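Reading room refresh, July progress

We're thrilled with how far the Gisach grant has gone already! All 153 donated books are shelved, and the lending bags (black fabric, short handles, 70 sewn so far out of 100) are a real hit. 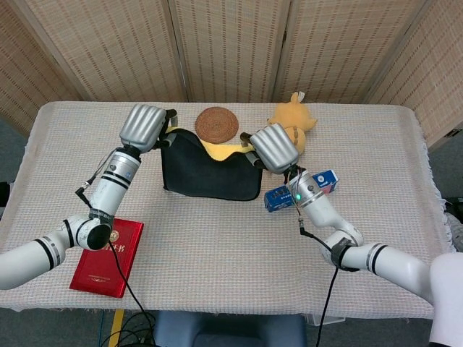
Thursday evenings are next on our list. Aino Manninen wants the corner to feel like somebody's living room, and with the fringed tablecloth and the woven screen behind the table it's getting there. Two lamps are still to buy.

Recent updates
Atadum shelving delivered
Zuvari sewing evening
Spring report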